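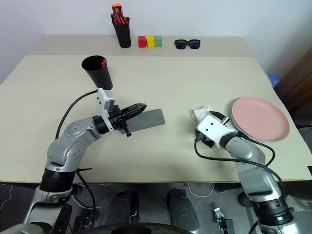 The second arm always costs three times the first one, Setareh Shahbazi told me before I had taken off my coat, and she meant hours and not money. With one arm you only worry about the table. With two, each arm must also know where the other one is, and she had spent most of the winter on this question.

I visited the Stikmont workshop on a Tuesday in April, when they open the door for people from outside. It is a shared place behind a bicycle store, with 13 members who pay each month and have their own key. I come from a town where we have nothing like it, so I wrote down everything, maybe too much.

The build is called Sernia. It has two gray arms that work over one table, the left one with a black gripper at the end. Setareh writes the software, and Fitzgerald Greenberg does the brackets and the wiring. He explained to me that the cable is the first thing that breaks on a home build. It must have enough length for the elbow to bend, but if it is too long it catches on the objects. He changed the route of the left one six times and he is still not satisfied with it.

For practice they use things from an ordinary home. There were colored wooden blocks, a pen holder with markers, a plate, sunglasses. I asked why they do not buy a proper test set. Fitzgerald answered that he wants help in his kitchen, and his kitchen has plates.

We spoke for a long time about fingers. The pads have a pattern of small crossed lines, and I learned that a smooth pad and a rough pad need a different closing force. Setareh keeps a notebook for this, with 242 entries on the day I came. She let me read some pages. Many of them say only "too strong" or "again".

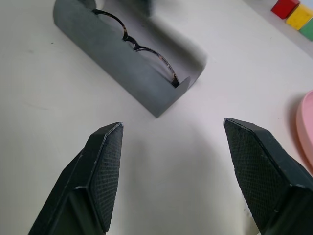 Sernia's gripper fingers and an open glasses case, Stikmont workshop.

The glasses were for me the most interesting part, as I wear them also. I would not yet give them mine, and I said this, and Setareh said she would not give hers either.

Visitors can come on Tuesdays from five in the afternoon. Ring the lower bell, the upper one belongs to the bicycle store.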